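3.2 Episode boundaries and the viewer's sense of sequence

The second part of the study concerns films made of several self-contained stories. The term "omnibus" is used in the trade for a feature with a different director for each part, while "episode film" is kept for a feature in which one director handles all of them. Catalogs mix the two terms freely, and the listings we worked from were no exception. We therefore coded each title by hand, using the opening and closing credits where a complete print or transfer was available and the distributor's press sheet where it was not.

The working corpus holds 255 features. Of these, 36 have a figure who passes from one story to another without belonging to any of them. We call this figure a carrier. A narrator heard only on the sound track was not coded as a carrier, and neither was a character who appears in a frame story at the start and end but never enters the episodes. A carrier has to be present on screen inside at least two stories and has to be recognizable as the same person in both. The last condition caused most of the disagreement between coders. In several films the same actor plays a small part in every episode under different names, and it is open to argument whether the audience is meant to see one person or several. These cases were coded as doubtful and left out of the counts in Section 4.

Three kinds of boundary between episodes were distinguished. A hard boundary is marked by a title card, a chapter number, or a fade to black lasting longer than the other fades in the film. A soft boundary is a direct cut or dissolve with no text, after which the cast and setting are new. A carried boundary is one where a person or thing from the story just ended is seen or heard again in the first minute of the next. A single boundary can be both hard and carried, and this combination is common in prints prepared for television, where cards were sometimes added after the film had been finished.

Things as well as persons can do the work of carrying. A ring sold in one story may turn up on another hand in the next, and the screenwriting manuals treat this as a standard device. The term "passed object" follows Grelside, whose account of the device rests mainly on banknotes, coats and jewelry. Small worn items suit the purpose well. They can be given, lost, pawned or inherited without much explanation, and they hold up in close-up. Their weakness is that one plain ring looks much like another at normal viewing distance. Items with an irregular pattern or a carved shape are easier to recognize on a second showing, and the difference is likely to matter most when the two showings are separated by a full episode. Figure 4 gives jewelry of the patterned and carved sort, a marbled blue bangle with a green pendant on a red cord.
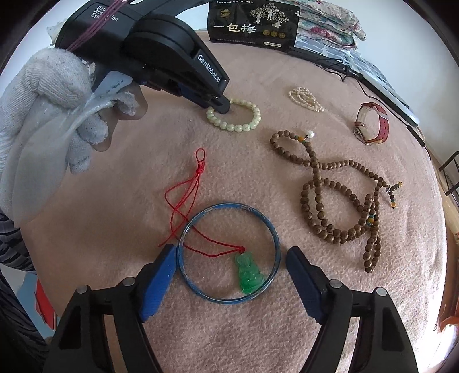 Fergal Ó Ceallaigh objects that recognition is the wrong measure. In his view an audience may fail to identify an object and still feel that the second story follows from the first, and a test that asks viewers to name what they have seen before will miss this. He would have the question put in terms of order: show the episodes in the release order and in another, and ask which version feels complete. He adds that the passed object is often noticed only by people who have read about the film beforehand, and that this group should be kept apart in any survey.

We accept part of this objection. The order test was added to the design after the pilot, and prior reading was recorded for every participant. We did not drop the recognition test, as the two measure different things and the results can be compared at little extra cost. A viewer who recognizes the object but has no preference for the release order is of some interest to the argument, and so is one who prefers the release order without being able to say why.

The screenings were held at the Selvanayagam, a single-screen house with fixed seating and a separate projection booth. Almost 200 people took part over the full run. Each saw one feature and filled in a form during the ten minutes after the credits. The forms were printed on one side only, with the recognition items first and the order items last. In hindsight this sequence was a mistake for the reason Ó Ceallaigh gives. Asking about objects first directs attention to them, and the answers on order may have been colored by it. The second run used the reverse arrangement, and the two runs are reported separately.

Re-ordered versions were made from the same transfers as the originals. Episodes were exchanged whole, with title cards removed where they carried a number. Music that ran across a boundary posed a problem. In one feature, the Kerkuretti restoration, the closing theme of the second story continues under the first shots of the next, and no clean exchange was possible without cutting into the sound. That title was shown in release order only and supplies data for the recognition test alone. The Drolitz transfer of another title has a longer gap of silence at each boundary than the theatrical print. We left the gaps as they were — shortening them would have produced a version that no audience had ever been shown.

Running time was not equalized. Episodes within one feature differ a good deal in length, and the last is usually the longest. When a long episode is moved to the front, any change in the sense of completeness may come from the change in pace, with the carrier or passed object having nothing to do with it. We have no way to separate these effects with the titles at hand. A set of features with episodes of nearly equal length would be needed, and the corpus contains too few of them to fill a program.

One further limit concerns subtitles. Most participants read the dialogue, and a viewer who is reading will miss small objects at the lower edge of the picture. The position of each passed object on screen was noted at its first and last appearance, and objects that overlap the subtitle area are listed as a separate group in the appendix. The carriers needed no such treatment, being shown at least once in each episode in a shot without dialogue.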